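Restorar (software)

Restorar is a disc authoring and archive recovery program published by Bianchini. It is used mainly by libraries and training departments to rebuild the menus and page structure of older multimedia discs. The current release, version 8, reads projects of up to 100 modules.

Projects are stored in the Wurarum format, a folder tree with one index file per module. An earlier format, Gimemness, can be opened but not saved. The program includes 13 menu templates -- all of them editable -- and a link checker.

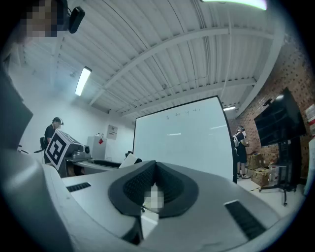 Module pages may contain text, sound and still pictures. Each picture is stored once and called by reference from the index file.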